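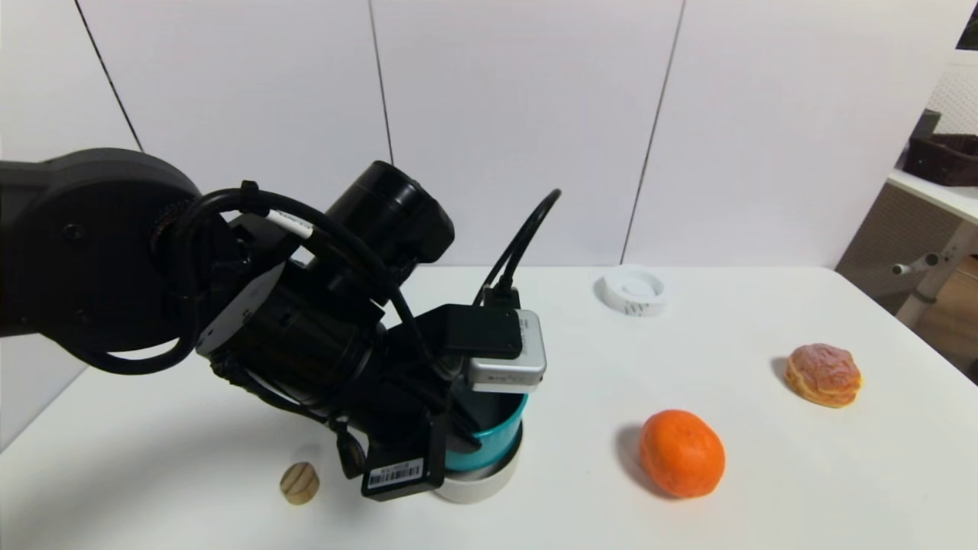

Moving Your Home Folder to a Bigger Drive on Linux

If you have been running Linux on the same machine for a few years, there's a fair chance you have met the little pop-up that says your disk is nearly full. I met mine one evening in March, right in the middle of copying a big batch of family videos, and I did what most of us do, which was delete a few downloads and pretend the problem had gone away. It came back within the week, of course!

What I should have done the first time was move my home folder to a drive of its own. I've done it on four computers now, and I've written down the way I do it so that you can follow along at your own pace. You don't need to be an expert. You do need to be comfortable opening a terminal, typing carefully, and reading a line twice before you press Enter.

What you'll need

A second drive, already fitted inside the computer. It can be a solid state drive or an old-fashioned spinning one, though your desktop will feel a good deal snappier with the first kind. Please don't use a USB drive for this, as you'll be in a pickle the day it gets unplugged.

A backup of everything you care about, kept somewhere else entirely. I know, I know, every guide says so. Make one anyway, and open a couple of files from it to see that they really are there.

An account with administrator rights, and an hour or two when you won't need the computer. Copying takes as long as it takes. My own home folder was 604 GB by the time I got around to it (those videos again) and I started the copy at 6 in the evening and left it to get on with things while I cooked.

These steps assume a plain setup with the ext4 file system. If your home folder is encrypted, or you use Btrfs subvolumes or ZFS, the general idea is the same but several of the commands are different, and you'd be better off with the instructions for your own distribution.

Step 1: Find the new drive

Open a terminal and type:

lsblk -o NAME,SIZE,FSTYPE,MOUNTPOINT,MODEL

You'll get a small table of every drive in the machine. Your current system will be the one with a slash in the mount point column. The new one will usually have nothing in that column at all. Check the size and the model against the label or the box it came in, and write the name down on paper. On my machine it was sdb, and I'll use that name from here on, but yours may well be something else – nvme1n1, for instance – and you'll need to swap it in every time you see mine.

I can't say this strongly enough: the next step erases whatever is on the drive you name. Take your time.

Step 2: Make a partition and format it

If you prefer a window with buttons, GNOME Disks or GParted will do this part very nicely. Pick the new drive, create a GPT partition table, add one partition that fills it, and choose ext4. I give mine the label "home" so I can recognize it later.

In the terminal it goes like this:

sudo parted /dev/sdb mklabel gpt
sudo parted -a optimal /dev/sdb mkpart primary ext4 0% 100%
sudo mkfs.ext4 -L home /dev/sdb1

On an NVMe drive the partition will be called something like nvme1n1p1, with a p before the last number. That extra letter has caught me out more than once.

Step 3: Mount it somewhere temporary

sudo mkdir /mnt/newhome
sudo mount /dev/sdb1 /mnt/newhome
df -h /mnt/newhome

The last line should show you the new drive with nearly all of its space free. If it shows the size of your old drive, the mount didn't take, and you should sort that out before going any further.

Step 4: Copy everything across

You want to do this while you aren't using your desktop, so that files don't change under the copy. Save your work, log out, and press Ctrl+Alt+F3 to get a text login. Log in there and type:

sudo rsync -aAXH --info=progress2 /home/ /mnt/newhome/

Do mind the slash after /home. With it, rsync copies what is inside the folder. Without it, you end up with a folder called home inside your new home, and a very confused login screen later on. The letters in the middle tell it to keep owners, permissions, extended attributes and hard links as they were.

The first time I did this I panicked because the progress figure sat at 66 percent for ages. It was chewing through thousands of tiny browser cache files, and it moved along once it was done with them. So have a cup of tea and let it be. 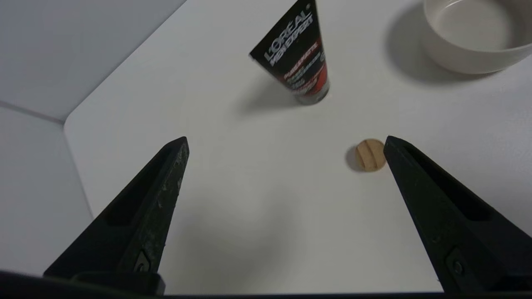
When it's finished, run exactly the same command a second time. It should be over quickly, and it will pick up anything that changed during the first pass.

Step 5: Tell the system about it

Linux keeps its list of drives to mount in a file called /etc/fstab. First make a spare copy:

sudo cp /etc/fstab /etc/fstab.bak

Then ask for the new partition's ID:

sudo blkid /dev/sdb1

You're after the long string that follows UUID=, and you want that one and not PARTUUID. Open the file with sudo nano /etc/fstab and add one line at the bottom, with your own ID in place of the words:

UUID=your-id-goes-in-this-spot /home ext4 defaults 0 2

If there is already a line for /home, put a # in front of it so that it's ignored. Save, close, and check your typing with:

sudo findmnt --verify

A warning or two may be harmless, but read them. An error needs fixing before you restart.

Step 6: Switch over

Still at the text login, type these one at a time:

cd /
sudo umount /mnt/newhome
sudo mv /home /home.old
sudo mkdir /home
sudo systemctl daemon-reload
sudo mount /home
ls -l /home

You should see your user name in the list. If the mv command complains that the folder is busy, then /home is probably a separate partition already. In that case leave out the mv and mkdir lines and just restart, and the new line in fstab will do the rest.

Now restart with sudo reboot and log in as you normally would. Your wallpaper, your bookmarks and your messy desktop should all be waiting for you.

If something goes wrong

The computer stops at an emergency prompt. Almost always a typing mistake in fstab. Log in as it asks, put the spare copy back with cp /etc/fstab.bak /etc/fstab, and restart. If it says the file system is read-only, type mount -o remount,rw / first. You may also need to rename /home.old back to /home once you've removed the empty one with rmdir.

The login screen accepts your password and then throws you right back. Check who owns your folder with ls -l /home. If it says root, run sudo chown yourname: /home/yourname and try again.

On Fedora and its cousins, you may need to refresh the SELinux labels with sudo restorecon -R /home. My friend Issa Haddadin lost a whole Saturday-sized chunk of time to this one, and he's asked me to put it in on his behalf.

Cleaning up

Leave /home.old alone for a while. I give it a couple of weeks of ordinary use, long enough to open the odd programs I only touch now and then. Once you're happy, you can get your space back:

sudo rm -rf /home.old

Read that line over before you press Enter, especially the part after the slash. On my oldest laptop it took the system drive down to 60 percent full, and the pop-up hasn't been back.

If you dual boot, or if several people share your computer, the same steps will work, and everyone's folders move together. Just ask the others to log out before you begin Step 4.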